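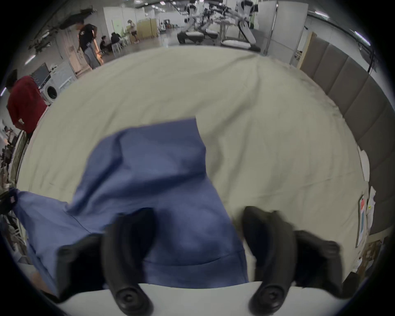

Ghizlane Salem

2018-11-16

Progress on the cloth handling software, for Torquil Forsyth at Villow

We have had a very good stretch since the June report, and I'm glad to be writing this one! The short version: the grasp planner now picks its own starting point on a heaped piece of fabric, and we retired the old hand-tuned rules two weeks ahead of plan.

Perception first. Kiprono Sang rewrote the fold finder so that it looks for raised corners and seam lines together. Before, a crease in the sheet underneath could fool it into reaching for the wrong cloth. A plain blue piece on a cream cover is one of the easier cases, and we use it as the first check on every new build. Patterned fabric on patterned fabric is still hard, and I expect it to stay hard through the winter.

We trained on 800 hand-held gripper demonstrations and kept 500 more aside for testing. On those, the planner's first choice of grasp point matched the person's choice 83 percent of the time. I was hoping for something in the seventies, so you can imagine the mood here. Most of the misses are long trailing flaps, where the planner likes the loose end and people go for the lump in the middle.

Control is behind. The closing motion still runs open loop once the fingers start to move, and Wahyudi Yeoh wants to feed finger position back in at that stage. He has it going in simulation (code name Lereleck, his pick).

Tooling: the replay viewer loads a full session in 5 seconds. Please try it, it's fun.

Still needed from your side: a decision on the second license for Vamberg, and a date for the next review.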